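From: Trinidad Salazar
To: Plarnham robotics club list
Date: August 2019
Subject: Re: Block sorting for the open house

Urs Riedl wrote:
> Hi all, two things before I forget. First, has anyone got the Dagdag
> script picking up all three colors yet, or is it still only happy with
> one? Second, I need to know what we're showing at the open house so I
> can tell Idex how much floor space to give us. Last time I guessed and
> we ended up next to the popcorn machine.
> Also, who has the key to the parts drawer?
> Urs

Hi Urs, hi everybody,

Key first: it's on the hook behind the whiteboard again, sorry, that was me.

I spent most of the afternoon with the arms and I'm really happy with where we are! I went back to the layout we used in June, the blue bin toward the back and the three blocks in a row in front of it, and I stopped trying to be clever about the order. The script now takes whichever block it's told to take from the list, goes over it, comes down, closes, lifts and heads for the bin. I slowed the descent way down (I know, I know, Urs, it looks sleepy) and I like it much better. I can follow what it's doing and get to the stop button without spilling my coffee.

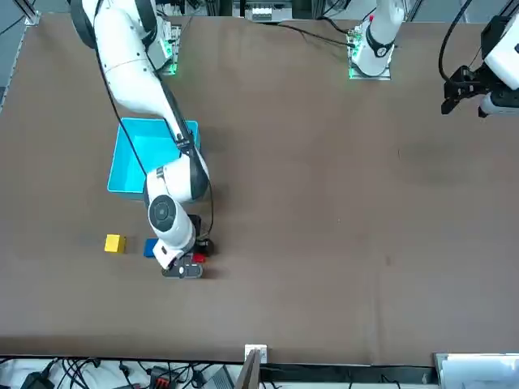 Right gripper low over the red block, blue and yellow next to it

The thing that kept biting us was the height number. We had been measuring it from the mount, and then somebody (me) changed the mount file and didn't touch the height file. They both live in the Soltudetti folder now, with a note at the top of each one. Please, please read the note before you edit either of them. The log for today is in there too, all 3,454 lines of it, and if you want the interesting part start at line 2,000 and ignore everything before that, it's me fixing typos.

I also changed how far the gripper opens before it comes down. The blocks are small and close together, and with the fingers wide open I was nervous about bumping the neighbor. The setting is 44 now. If you're used to the old one it'll look stingy, but try it before you put it back.

For the open house I'd like to keep it simple – three blocks, one bin, right arm only. The left arm can stay parked up on its side. I know a couple of you want to do the handoff from one arm to the other and I would love to see that too, but I'd want it as a second demo once the first one is boring. Visitors like the bin. My niece watched the old version at least ten times and then asked if it could do her room.
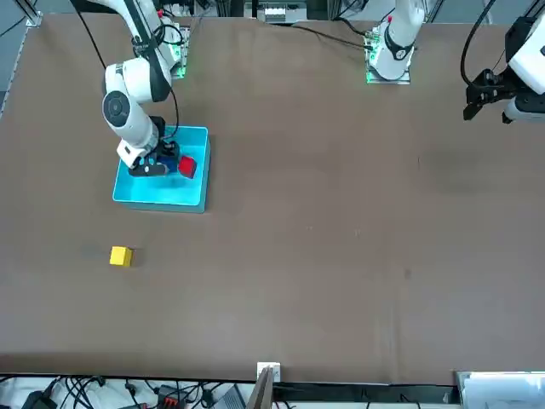 What I still need help with

1. The drop. The red and blue blocks end up side by side in the top half of the bin, and I'd like the drop points spread out more so the gripper has room to let go. The points are in the drop file, and anyone can have a try at them.

2. The cables along the front, under the table edge. I'd like those tied up before there are kids around. I can bring the ties if one of you brings patience.

3. A sign. Urs, you have nicer handwriting than I do. Idex says they expect around 143 people through our end of the building, so big letters please.

As for floor space, ask for the table plus enough room for a row of people standing on the front side. And maybe ask where the popcorn is going this time – I wouldn't mind being near it again.

I'll be in after dinner tomorrow if anybody wants to try the new settings with me. Bring a laptop, the one in the club room is doing updates again.

Trinidad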